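**Clulura** is a method of paper decoration in which layers of thinned ink or dye are dabbed on to heavy card through cut stencils, with each layer left to dry before the next is added. It is used for album pages, card fronts and box lids. The name is also applied to the finished sheets, which are sold under that name in single sizes and in pads.

## Name and origin

The method takes its name from a pattern leaflet issued by Vukik, a small publisher of craft sheets. The first leaflet contained five stencil outlines and a page of instructions. A later printing of 900 copies added a chart of drying times and corrected an error in the order of the colours. Both printings are undated, although the second carries a price list valid from July.

Earlier forms of stencilled paper are known in many places, and the leaflet makes no claim to the basic process. What it sets out is a fixed order of work, from the palest colour to the darkest, and a rule that no area should receive more than six layers.

## Materials

Card with a smooth, lightly sized surface is preferred. Unsized card takes up ink too quickly and the edges of the shape become ragged. Very glossy card holds the ink on the surface, where it may smear when the stencil is lifted.

Stencils are cut from oiled paper or thin plastic film. Oiled paper is cheaper and lies flatter, but softens after repeated use.

Colour is applied with a pad, a stiff brush or a piece of sponge. The choice affects the grain of the printed area. Brushes leave short strokes that show under a side light, while pads give an even tone with little texture.
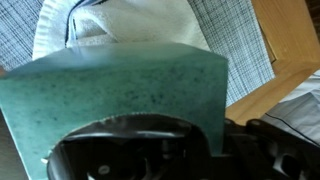
Ink is thinned with water in a shallow dish. The leaflet gives a test strip for checking strength: a single dab on scrap card should dry to a tone in which the printed grey guide remains visible. Ink that hides the guide is too strong for the first layers.

## Process

The card is fixed to a board with low-tack tape and two register marks are made in the margin. The first stencil is laid against the marks and the palest colour is dabbed from the edge of the opening towards the centre. The stencil is then lifted straight up.

Each layer is left for 20 minutes before the next stencil is placed. Heat may be used to shorten this time, but tends to curl the card and move it out of register. Margins are trimmed after the last layer has dried.

## Variants

*Gusavby* work uses a single stencil, shifted slightly between layers so that the shape gains a stepped border. It needs no register marks and is often taught first.

*Kahraman* work reverses the usual order. The whole sheet is toned, and a mask is used to protect the shape while darker layers are built up outside it. The result is a pale figure on a dark ground. Errors are harder to hide, as any ink that creeps under the mask falls on the lightest part of the sheet.

## Storage

Finished sheets are kept flat between leaves of unprinted tissue. Dye-based colours fade in direct light, and sheets intended for display are normally made with pigment ink.

## See also

- Stencil
- Pochoir
- Paper marbling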